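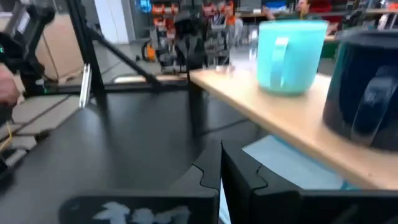 Nesma Ouali wrote under the December post that a shelf this low is a waste of a board. Her argument: if the clearance is less than the height of a mug, you haven't doubled the surface, you've only moved it upward and lost the edges.

The first half of that is correct. I measured it again over the weekend to be sure, and a mug of normal height won't go under. I still think the low shelf is the right one for this table, and the comment box is too small for the numbers, so they are going in a post.

Home Posts Shelves Kitchen Workbench About
Search this blog Type and press enter

First the dimensions. The board is 447 mm long, light wood, with the front edge eased over so it doesn't catch a sleeve. It sits on thin black metal legs from a Bilta shelf kit. The table under it is matte black and square, 1000 mm on a side, with a strip of light wood down the left and another down the right. The matte finish is good for glare and bad for marks. Anything dragged across it leaves a line, and wiping does not take the line out.

The dragging is the reason the cups went up on a board in the first place. Drinking things get moved more often than anything else on a work surface, usually one-handed and without looking. On the wood they can slide a little without damage. I would sooner refinish a small board than a whole tabletop. 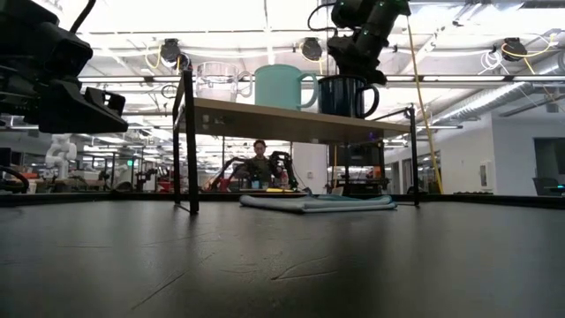
Handled things on the board: clear pitcher, mint mug, navy mug.

Load is not a concern at this size. I put the navy mug on the kitchen scale with water in it and got 431 g. The pitcher weighs more when full, but I don't fill it to the top, and the legs are well inside what they can carry. What does matter is where the weight goes. A board on thin legs is stiff over the leg and slightly springy in the middle. With the pitcher near the left leg, there is no movement worth mentioning when it is set down. With the pitcher in the middle, the board gives a small knock that travels into whatever is beside it.

So the working order is:

Pitcher at one end, over the leg.
Light cup in the middle.
Heavy mug at the other end.

I tried handles all facing front for a week. It photographs well and works badly. With the handle forward you reach in straight, your knuckles arrive first, and the mug gets pushed back before it gets lifted. Turned to the side, the handle can be taken from the front corner of the board with the wrist in a normal position. Which side depends on the hand you use. I no longer try to keep them all pointing the same way.

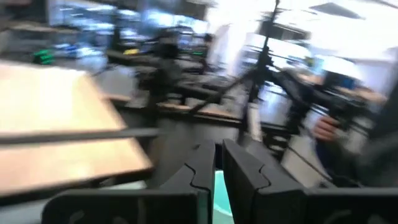

The height took longer to settle. The first version was on taller legs and had the full clearance that Nesma is asking for. It had two faults. The center of the load was higher, so a bump to the table edge turned into a visible wobble at the rim of the pitcher. And the space underneath filled up. A gap that will hold a mug will also hold a tape dispenser, three pens, a charger and a cup from yesterday, and all of it has to be taken out before you can wipe.

The low version accepts flat things only. A folded cloth fits, and so does a thin tray or a stack of paper. Each of those comes out in one pull. The wipe-down is shorter as a result, and the black surface under the board stays in better condition than the part in front of it.

Abdelghani Saber asked by email whether the board could be fixed to the legs with adhesive pads instead of screws. Yes, with a caution. I used Dumholm pads on an earlier board and they held in shear for months, then let go at one corner when the board was lifted by its end. If you ever pick up the shelf to clean, lift by the legs or use screws. If you use screws, check the board thickness before you buy. The ones in the kit were too long for mine and I replaced them with shorter ones from Bensaid.
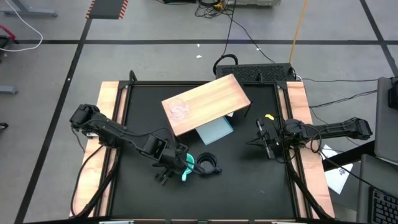 Leveling is the other thing people skip. Thin legs have small feet, and a small foot shows any error in the leg above it. To check, press down on each corner of the unloaded board in turn. If one corner drops and the opposite one rises, that diagonal is short. A shim of card under the foot is enough for a test. For a permanent fix I cut a disc of Skesis felt, which also keeps bare metal off the tabletop. Load the board again only after it stops rocking.

Finish on the board: one thin coat of clear, sanded with 300 grit, then a second coat. It came out slightly glossy. I had wanted it flatter, but a cup base slides on it without grabbing, so it is staying as it is. Rings wipe off if they are dealt with the same day.

Nesma, if your table is deeper than mine and you don't mind scratches, build the tall one. Leave more overhang at the back than at the front and put the pitcher somewhere else.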